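Site uses cookies to remember your text size. Accept / Manage

Grastberg Family Centre — Staff Handbook
Section 7: Preparing and Packing the Party Bags
2004-12-01, issued by Kieran Hulme, Activities Office

7.1 Purpose of this section

This section sets out how bags of sweets are to be prepared for children attending parties and holiday sessions at the Centre. It applies to the Vevach Room and to the upstairs room at Hao Street. Staff who have packed bags under the November arrangements should read it again, as the order of packing has changed and the sweets are now checked before any bag is opened.

The shop corner, with its play food and baskets, is covered in Section 8. It is mentioned here only where it affects the packing table.

7.2 Before you begin

Each session requires the following:

- tote bags with handles, one for each child on the list;
- wrapped sweets in factory-sealed packets;
- the allergy list for the session, signed by the duty manager;
- name labels and a soft pencil;
- a clean cloth.

Bags are kept in the tall cupboard, flat, in bundles of 35. A bundle which has been started should be finished before another is opened. Spare labels are ordered from Fandus under stock number 704, and requests should reach the Activities Office before the last bundle is opened.

CAUTION: Loose or unwrapped sweets must not be placed in any bag. Packets which have split are to be put aside and entered in the waste book.

7.3 Preparing the table

1. Clear the table of everything which does not belong to the packing. Play food may remain at the back in its baskets, provided that it is kept apart from the real sweets.

2. Wipe the surface with the cloth and allow it to dry. Patterned and veined table tops hide crumbs and small spills, and should be wiped from the back towards the front.

3. Place the sweets on one side of the table and the empty bags on the other. Leave the middle clear for the bag being filled.

NOTE: Play food and real food have been confused by younger children on more than one occasion. A basket of play food must never be used to carry sweets, even for a short distance.

7.4 Checking the sweets

4. Read the allergy list in full. Mark the names of any children who require a separate bag.

5. Read the ingredients on every type of packet, including those bought before. Makers change their recipes from time to time, and an earlier check is not to be relied upon.

6. Remove from the table any packet past its date.

7. Prepare the separate bags first, on a clean table, and close them before the ordinary packets are brought out. Each should be labelled with the child's full name and handed to the duty manager.

CAUTION: Where the allergy list is missing or unsigned, no bags are to be packed. Telephone the duty manager and wait.

7.5 Filling the bags

8. Stand one bag in the middle of the table and open it fully. Fold both handles outwards, so that they lie clear of the mouth. A handle left inside tends to catch on the packets and pull them out when the bag is lifted.

9. Put in the larger packets first and stand them side by side against the walls of the bag. Chocolate should be kept together — this makes the second check a good deal quicker.

10. Add the smaller packets in the space that remains. Do not press them down. Packets should be visible from above, and the bag should not bulge.

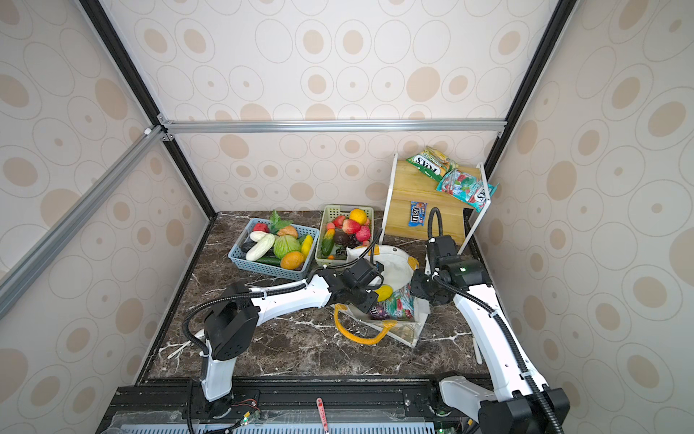 11. Look into the bag from above and compare the contents with the packing list. If a packet cannot be seen, take out the ones on top of it and check again.

12. Bring the handles up together and lift the bag a short way from the table. It should hang evenly. A bag which tips should be set down and repacked.

13. Attach the label to the front handle and move the bag to the finished side.

NOTE: Two members of staff may share a table. Each should fill a separate bag, and sweets should not be passed across an open bag.

7.6 Storage and handing out

Finished bags are stored upright in the cool cupboard, in a single layer, for no more than 2 days. They must not be placed near the radiators or on the window sill. The cupboard holds 80 bags. Larger parties should be packed in two sittings, with the second on the morning of the party.

Bags are handed out at the door as children leave, and are given to the accompanying adult where the child is under five. Bags left behind are kept until the next working day and then unpacked. Sealed packets go back into stock, and the bag is used again if it is clean.

7.7 Care of the bags

Bags which have been returned should be shaken out and wiped inside. Marks on white bags may be treated with a little washing-up liquid on a damp cloth. Coloured handles should be wiped separately, as the dye in some of the older ones has been known to run. Bags with a torn handle are to be withdrawn.

7.8 Questions

Questions on this section should be addressed to Kieran Hulme. Stock and labels are dealt with by Maximiliano Calvo at the Vevach Room — please leave a written note if the office is closed.

Last updated: see date of issue at head of section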